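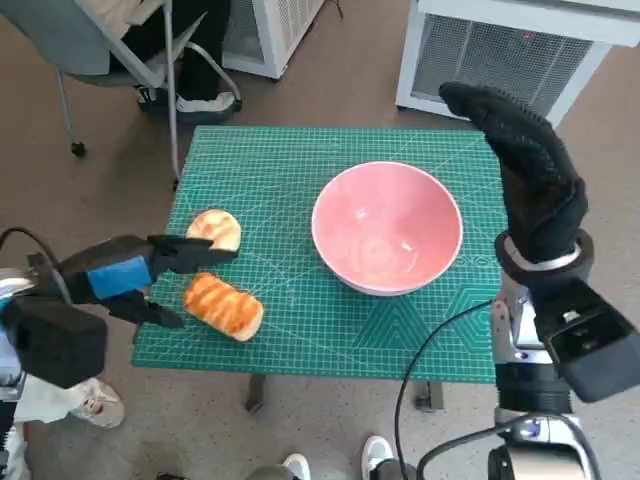 4.2 Does smaller crockery reduce what people eat at home?

The claim that a smaller bowl leads to a smaller meal is repeated so often that it is rarely checked outside a laboratory. Most of the studies we reviewed in Section 2 served a single meal, to students, under the eye of a researcher. We doubt that such meals say much about a kitchen in Timville on a wet evening, where the cook is tired and the pan is within reach.

Our household survey offers a modest test. Of the 381 households that returned a usable diary, 200 had been given the smaller Stilline bowls and the rest kept their own. Diaries ran for 12 days. Respondents wrote down what was served, whether anyone took a second helping, and what was thrown away.

Figure 3. Share of meals with a second helping, by day of diary and bowl group.

As Figure 3 shows, the two groups part company early. First servings were smaller in the Stilline group, as the makers of such bowls would hope, but second helpings were more common, and by the end of the diary period the gap in total food served had all but closed. Bread is a particular problem. It was usually eaten alongside the bowl and so escaped any effect the bowl might have had. Several diaries from Nosham record more bread on the days when the first serving was noted as small - a pattern we did not expect and would not wish to lean on.

There are good reasons to be careful with these results. Diaries are kept by the willing, and the willing may eat differently from everyone else. Thirteen households changed bowls part of the way through, and we left them in the group to which they were first assigned. The Sqalli scale, which we used to score appetite before meals, was designed for hospital patients and may be too blunt for healthy adults.

Even so, we find little here to support the advice now printed in many diet leaflets. A small bowl can be filled twice, and a trial that stops at the first filling will miss this.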